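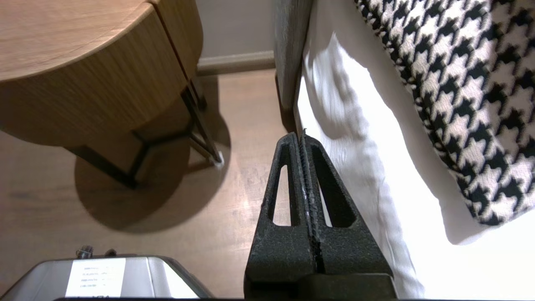 Huenchumán 的《Plollach》加料版值不值得买？

原版已经在手上的人可以省下这笔钱，没听过这张唱片的人，先去找原版听。

以上是给赶时间的读者的。剩下的人请坐好，我有一肚子牢骚。

2021年4月23日，星期五，厂牌 Ostex 的宣传邮件一早就进了我的邮箱，标题里带着三个感叹号，我数了，因为我对感叹号过敏。邮件说，《Plollach》加料版将在六月发货，双张黑胶，全球限量 2,000 套，第一张是原专辑的重新母带，第二张收录 11 首“从未公开的卧室小样”。附了一个试听链接，设了密码，密码就是专辑名。我听了一个周末，又听了几个晚上，地铁上也听，洗碗的时候也听。我想给它机会，毕竟当初这张专辑是我在这份通讯里喊得最响的一张，有老读者退订就是嫌我喊得太响。

先说第二张，因为大家掏钱掏的是第二张。

“从未公开”这四个字我不太服气。第四首，那段只有吉他和口哨的东西，跟他们早年现场的开场曲是同一首，速度慢了一点，口哨移到了后面。看过那几场的人都听过，手机录的版本在网上挂了很久，音质糟糕，可气氛好得多。第七首是专辑里主打歌的没词版，副歌哼过去，哼得有点敷衍。第九首我反复听，怀疑是把正式版的人声抽掉再套了一层磁带噪音。我没有证据，只有耳朵，耳朵告诉我鼓的混响跟成品一模一样，一个在卧室里拿四轨机录的小样，鼓怎么会有那种尾巴？宣传稿对此只字未提，稿子里倒是把“粗粝”用了又用。

剩下的里面有好东西，这一点我认。第二首很短，人声靠得很近，换气都听得见，歌词跟后来定稿的差得很远，讲的是搬家以后总按错电灯开关。这么小的一件事，唱得人心里一紧。第十首也不坏，贝斯走了一条后来被删掉的线，比成品大胆，我不明白为什么要删。如果 Ostex 把这两首做成一张七寸，定个平常价钱，我现在写的就会是一篇表扬信。

小样这种东西，我的态度一直有点别扭。我喜欢听歌在变成歌之前的样子，那种还没拿定主意的感觉很迷人。可是近几年“小样”已经成了一种音色，一种装修风格。走进随便哪个独立厂牌的新品页，底噪是加上去的，走音是留着的，椅子吱呀一声也要留着，仿佛不吱呀就不诚恳。有的乐队连新专辑都先做好，再回头补录一套“最初的版本”。这么干的人不少，听的人也未必在乎，大概只有我这种爱翻曲目日期的人在那里生闷气。

再说重新母带。我把原版和新版对着听了，同一副耳机，音量尽量调到一样。新版更响，这个不用仪器也听得出来。更响带来的代价在第三首最明显：原版那首歌的好处就在于前面一大截几乎什么都没有，等合成器进来的时候你会抬一下头。新版里前面那一截已经很满了，合成器进来就进来了，我头也没抬。宣传稿的说法是“更多细节浮出水面”。细节是浮出来了，浮出来一片，水面没了。

低频要好一些。原版的低频在小音箱上确实糊，这回收得紧，底鼓有了形状。用蓝牙音箱听歌的朋友可能会觉得新版处处都强，我也不打算说服你们，毕竟音箱摆在你们家里。

关于限量，我想多啰嗦几句。2,000 套对一支这个规模的乐队来说到底算不算限量？上一次他们压黑胶，库存在厂牌网店里躺了很久，最后打折才清掉。把一个正常的首批压片数写成“限量”，再在页面上放一个往下走的数字，这种手法我见得太多了。我开着那个页面吃了一顿午饭，刷新了好几次，数字没动。第二天早上再看，页面改版，数字换成了一句“库存紧张”。紧张的到底是谁，我就不猜了。

价钱也要讲。加料版的定价比当初单张加一张新专辑还贵，内含一本歌词册、一张海报和一个下载码。歌词册我看了电子样稿，字印在深色底上，很难读，英文翻译里还把同一句副歌译成了两种意思。海报是封面放大。

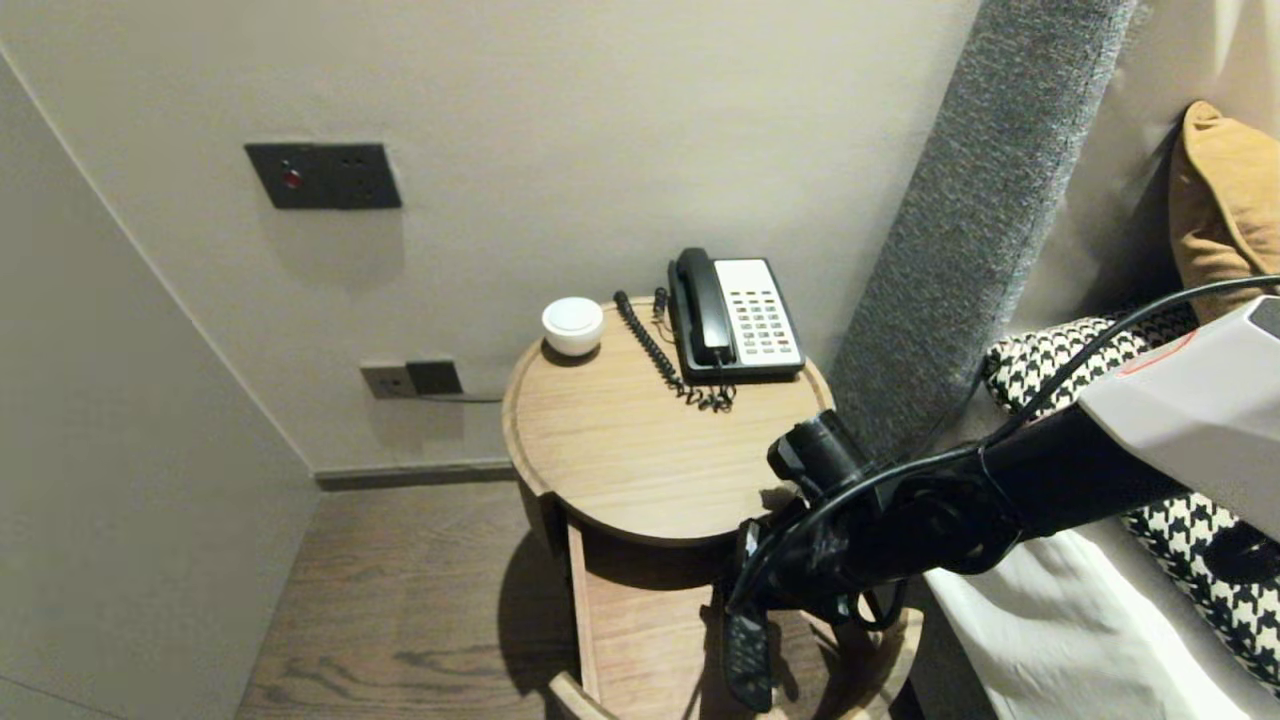
乐队自己怎么讲

我给 Ostex 写信，问了几个不太客气的问题：第九首是哪一年录的，在哪里录的，母带是谁做的，曲目由谁定。厂牌的 Trinidad Bravo 回信很快，态度也好，只是每个问题都答在旁边。母带“由我们长期信任的伙伴完成”，曲目“是乐队与厂牌共同的旅程”。我追问第九首，她说会帮我转给乐队。

主唱 Facundo Insaurralde 隔了几天真的写来一段话，我照录大意。他说第二张里的东西“时间跨度比较大”，有的是写专辑之前的，有的是“后来重新碰过的”，他自己也分不太清了，因为文件名全是乱的。至于为什么现在出，他的回答我挺喜欢：巡演停了，房租没停。

这句话比整份宣传稿都管用。我愿意为房租买单，很多听众都愿意。过去这一年乐手们过得有多难，不用我来讲，没有现场，没有周边摊，流媒体那点分成连换一套弦都要攒。你把这话写在页面最上头，说我们需要钱，抽屉里有些旧东西，好坏都有，有的后来还动过，大家看着办，我第一个下单，字体难看也下。可是厂牌偏要给它编一个“尘封磁带重见天日”的故事，那我就只能按这个故事的标准来听，而按这个标准，它站不住。

“后来重新碰过”几个字，页面上至今没有。我写这篇之前又看了一遍。

顺便讲讲流媒体上的玩法

加料版还有第二条腿，在 Kevness 上。平台这回给了首页的位置，新歌单叫什么“深夜卧室计划”，点进去第一首就是《Plollach》小样里的第二首。选得倒是对的，问题在后面：整张加料版会以新专辑的身份上架，原版则被收进“其他版本”的折叠栏里。你搜专辑名，跳出来的是新母带。你以前收藏的曲目会不会被悄悄换掉，我问了，没得到明确答复，帮助页面写得像谜语。

这件事我比黑胶还在意。黑胶买不买随你，旧的那张还在你架子上，谁也拿不走。线上的版本换了就是换了，几年以后第一次听这支乐队的人，听到的第三首就是那个满满当当的第三首，他不会知道原来那里有过一段安静。有人会说，年轻听众根本不在乎母带。可能吧。我年轻的时候也不在乎母带，但我那时候听到的版本碰巧是好的，等于沾了光。

我的土办法是把原版买成文件，存在自己硬盘上，再备份一份。麻烦，也不酷，硬盘还会坏。可至今没有哪家平台给过我更放心的办法。原版的无损文件目前在厂牌网店还能买到，藏得比较深，要从“目录”里翻，别从首页进，首页每个按钮都通往加料版。

那张专辑本来好在哪里

骂了这么多，怕新订阅的朋友误会我讨厌这支乐队，所以补一段旧话。

《Plollach》是一张很吝啬的唱片。旋律给你一半就收走，鼓常常晚半拍才肯出现，Insaurralde 的嗓子不算漂亮，高的地方上不去，他就干脆不上去，让合成器替他上去。头一回听，我以为自己拿到了一张没做完的东西，差点归到“以后再说”那一堆。后来有天晚上停电，手机里正好存了它，黑灯瞎火地从头听到尾，才明白那些空的地方是给人待着的。第三首、第六首，还有最后那首一句词重复到底的，都是这样。我后来跟很多人推荐过，一半的人回我说“还行”，另一半没回。

正因为好处在空，往里加料就格外危险。一张本来就塞得很满的流行唱片，多两首混音版，谁也不疼。这一张，你在它后面接上一整面小样，听完最后那首，唱针一翻面，又是口哨，又是哼哼，又是一段没写完的桥段，前面攒起来的安静就散了。我试过只听第一张就停，可以，但那样我何必买两张呢。

还有人搬出一个论点，说加料版能带来新听众，新听众会回头去听原版。这个说法我每隔几个月就会听到一次，讲的人多半在卖加料版。我很想看到哪怕一份像样的数据。我自己的经验是反过来的，新听众从加料版进来，被第二张的零碎磨掉了耐心，得出结论说这乐队不过如此，然后走了。当然我的经验也就是我身边那几个人，同样不算数据，各位打个折听。

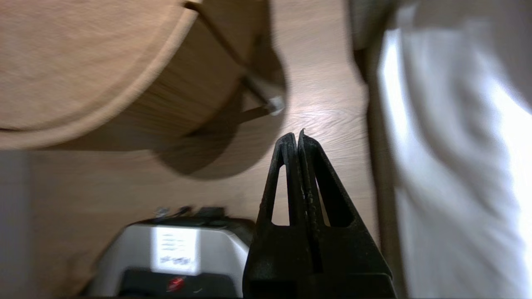 Macarena Lagos 读了我上周在通讯末尾放的那段预告，来信不同意。她写道，她买加料版就是为了那些没写完的东西，“成品我听了上百遍，每个转弯都背下来了，现在有人告诉我那个路口当初可以往左拐，我凭什么不高兴？”她还说我把厂牌想得太坏，小公司写宣传稿都是那个腔调，读者自己会过滤。

路口那句我服，写得比我好。过滤那句我不服。我们这些老订户会过滤，是因为上过当，交过学费。一个攒了两个月零花钱买第一张黑胶的人，没有义务会过滤。把“部分曲目后期重制”几个字印在封底，花不了多少油墨。

Nahuel Maldonado 的信就短得多，他问如果只想听那两首好的，有没有单曲可以买。目前没有，Kevness 上也要等整张上架才开放。第二首可以在那个歌单里听到，第十首暂时没辙。

Usman Bugti 则认为第九首没有问题，他说便宜的混响踏板也能弄出那种尾巴，我太疑神疑鬼。有可能。我去借了一个同类的踏板来试，弄出来的东西不大像，但我的手艺也不足为凭。假如乐队愿意放出原始的分轨，哪怕三十秒，我立刻在这里更正，字号可以放大。

给还在犹豫的人

预购页面写着可以在发货前取消，条款在最底下，记得截图。厂牌以前改过一次退款规则，改完没通知，我当时就卡在中间，来回写了好几封邮件才拿回钱。

黑胶的测试片我没听到。厂牌说测试片还没从压片厂回来，所以眼下所有关于“黑胶音质惊人”的评论，包括页面上引用的那两条，听的都只能是跟我一样的数字文件，除非他们认识压片厂的人。等六月实物到手，我会拿它跟旧的那张再比一遍，黑胶母带如果另外做过，响度的问题或许会轻一点。那时候我要是改口，会写清楚改在哪里。

原版二手的价格这几天涨了一点，别急着追。按以往的规律，加料版一发货，就会有一批人把旧的清出来，品相好的也不少。

下一期本来排的是合成器小厂牌的年中清单，目前只写完了开头，有推荐请直接回复这封邮件，厂牌自荐也行，感叹号请控制在两个以内。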